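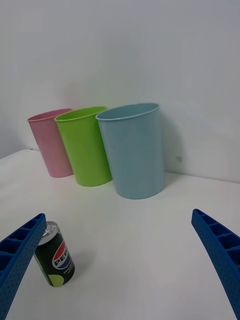

Cell 2, wrist camera. Pepsi can by the left finger, the three cups at the wall.

Print
E-mail this page

Wednesday, notebook of Hatem Filali

Changed both fingers on the Skellent gripper this morning. The old left one had a crack in the third rib from the tip. I noticed it only when I bent the finger by hand, with the motor off. On the camera it looked healthy. The new pair is the blue one from the Mogensen box, same length as before, but the foot is a little thicker, so the two long screws are needed and not the short ones. The short ones I put back in the drawer with a label.

Tightened the screws by hand first, then closed the gripper slowly on nothing until the tips touched. They did not meet well, the right tip was higher. Loosened the right foot, pushed it down against the stop, tightened again. Now they meet.

Opening limit: the controller still had 2750 counts from the old fingers. With the thicker foot this opens too far and the left finger comes near the cable guide. I went down in small steps and stayed at 2610. Please do not put the old value back, also if Todumus asks for it after a restart. Press "keep local".

Closing force was at 1350. I tried the drink can with it. An opened can has much less stiffness than a closed one, and we will have both kinds on the table, so I want one setting which is good for the weak one. The fingers bend around the body before they really press,
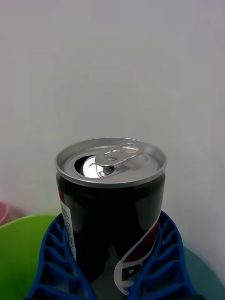 and this bending is the thing I have to be careful with. If the grip is high, near the lid, the tips fold inward and the can can turn. If it is at the middle or lower, the ribs lie on the side and it stays quiet. So I moved the grip height down in the program and left the force where it was. I would prefer to lower the force also, but then the cups become a problem, they are wide at the rim and narrow at the base and want to slide down.

Camera: cleaned the glass with the dry cloth only. Checked the focus on the can lid and on the cup rims. The white wall behind makes the exposure jump when the arm goes up, so I fixed the exposure by hand and wrote the value on the tape under the monitor. The wall is also why the pale cup at the left is found late by the program, I think. The green one never gives trouble.

Cable at the wrist: the loop was too short at joint five. Gave it more length and a new tie. At 105 degrees it is still free, beyond this I did not go.

Not done yet:
- grease on the gripper slide, the tube is empty, asked Tundville for a new one
- the same finger change on cell 1
- write the new opening limit in the shared table
- look at the left finger again after one day of work, third rib first

One question for whoever ran the cell in February: the tool weight in the controller is the one without the camera bracket. Was this on purpose? I did not change it. The arm sags a bit when I release it in hand guiding, and I believe it comes from there.

Stopped at 4:40, brakes on, air closed.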